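Sturkus Two-Arm Bench Unit
Model 3236, sold by Gesix

Two arms on one base bar, for shops and patient households. Payload per arm: 800 g, so crockery yes, casserole no.

Can it do the washing-up? It can put a bowl in a rack, given time and a clear table. Scrubbing remains your department.

Supplied with grippers, cables and 4 spare fingertips. Tea towel not included.

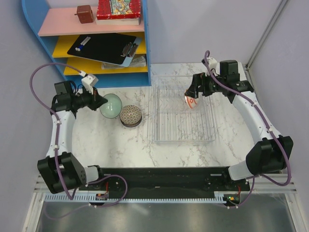

Georges Semaan writes that his unit racks the breakfast things nicely but he is usually back from work before it has finished, and could Gesix please sell a faster one.

Order code 1053. Delivery resumes in December.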